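Clearing the bed first: a morning with Annatjie Steyn

Caught Annatjie Steyn between two jobs, half a cup of coffee, phone buzzing the whole time. She runs Lamptey, a two-person tidying outfit, and she has been in 123 bedrooms by her own tally. She keeps a notebook. Bedrooms only, she won't do garages.

First question, where do you start? No hesitation. "The bed. Always the bed. People put everything on it when they don't want to decide."

Tissue, she means. Paper cups. Boxes of whatever. Clothes that were worn once and are not dirty and not clean. "I had one client with 7 cups on the duvet. Seven! She slept on the other side."

So she brings the bin over to the bed and leaves it there. Doesn't walk back and forth. Used tissue goes straight in, cups too, and she won't let anyone make a recycling pile until the sheet is clear. I said that sounded wasteful. "You can sort it after. You can't sort when you're tired and your looking at a mess."

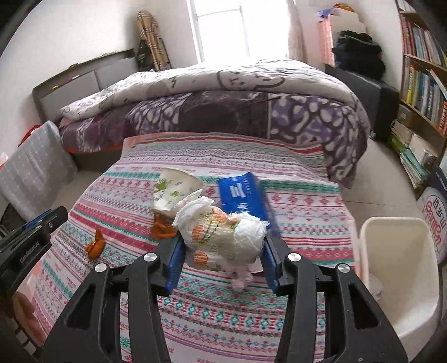
The trick is checking what's inside a bundle before it goes. She learned that one the hard way, an earring, somebody's grandmother's, wrapped in tissue and gone with the trash. "Now I open everything. Knitted stuff especially, people wrap little things in it and forget." Her business partner Bheki Molefe thinks she's too slow. They argue about it in the van.

What about boxes that still have something in them? Shelf or drawer, same day. Not the nightstand. She has strong feelings on nightstands, we lost ten minutes there.

Bags are the other thing. Shopping bags on the floor, near the bookcase, behind the door. "A bag on the floor is a drawer with no bottom." I didn't totally follow but wrote it down. Her rule is empty it or hang it up by dinner time.

And books? She laughed. "I leave books alone. Spines out, stand them up, fine. I had a man with 281 and he knew were every one of them was. Who am I to touch that."

Clothes racks she likes, more than I expected. A rack shows you what you own. But only if it's got some air in it, and only things you'll wear this month. The winter coats go away in a storage box til September.

Last one, duvets. Fold the spare and put it at the foot, or just leave it on top? She shrugged. "On top is fine. It's a bed, people sleep in it." Then the phone again, Bheki outside with the van, and she took the coffee with her.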